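Ticket: Open-microwave task, arm stalls at the door
Project: Skostix kitchen sim
Opened by: Ehab Fawzy
Assigned to: Gunārs Paulauskas
Status: Open, workaround in place
Priority: Medium

Problem

Since the February build of the Jalix planner, the arm sometimes goes up to the microwave and stays there with the door shut. No error is raised. The episode runs to the step limit of 500 and gets logged as a timeout. I went through one overnight batch of 1,940 episodes and found 99 like this. The older planner build does not do it on the same seeds.
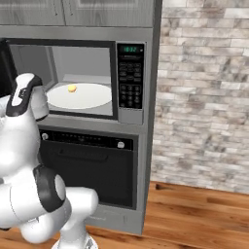

Door closed, gripper at the left half of the window, yellow object on the turntable.

Steps to reproduce

1. Load the Kofler kitchen layout with the microwave door closed.
2. Set the task to open-microwave and leave the start pose at default.
3. Run seed 6.
4. Watch the distance from gripper to handle in the log. It stops changing and the planner keeps sending the same target.

Checked so far

Collision meshes on the cabinet and wall oven match the old build. Joint limits are the same. Starting with the door already partly open, the planner picks up the handle on the right edge of the door as a valid target, so the handle itself is defined correctly.
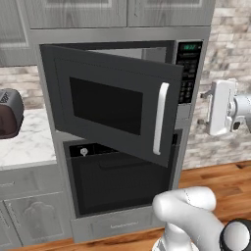
Reply from Gunārs Paulauskas, 4:40 pm

Reproduced on Uvmont. With the door closed, the grasp target is being built from the hinge side. The new build reads the door frame with the x axis flipped. Set flip_door_axis to false in the task config for now. Seed 6 finishes with that change. Please rerun the 99 failed seeds and attach the log before I patch the loader.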